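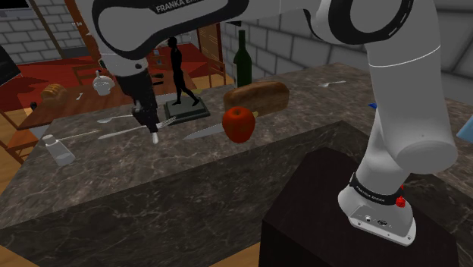
I'm looking for 18 people who eat supper at home most nights and don't mind telling me about it. I'm writing a small book on what weeknight meals are like in Skutommont, for a little press called Drultar, and so far my only source is me (and I eat a lot of eggs).

You'd keep a supper diary for 24 days in March. Write down what you ate, when you sat down, who was there, and whether anybody got up to answer the phone. A couple of lines a night is plenty! Spelling doesn't matter, and neither does cooking. Cereal counts. Leftovers count twice as far as I'm concerned, they're my favorite part of the whole thing.

After that we'd have one long chat, at your place or at the Admasu tea room, whichever you like better. I'll bring a recorder and a pie.

You need to be over 21 and living in town or out along the Londden road. Big families, roommates, people on their own, night shift folks who have supper at 7 a.m., I want all of you. I'm short on night shift folks so far, so please pass this along if you know one.

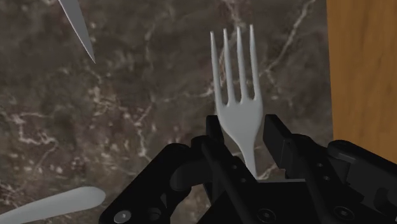

Do I get paid for keeping the diary?

Everyone who finishes gets $100, handed over when we have our chat, plus a copy of the book once it's printed.

Names get changed before anything goes to the press, and you can read your pages first and cross out whatever you want. I won't print more than 2,000 words from any one household.

To sign up, drop a note in the box by the register at Admasu with your phone number and a good time to call. I go through the box every Sunday and I'll call you that evening.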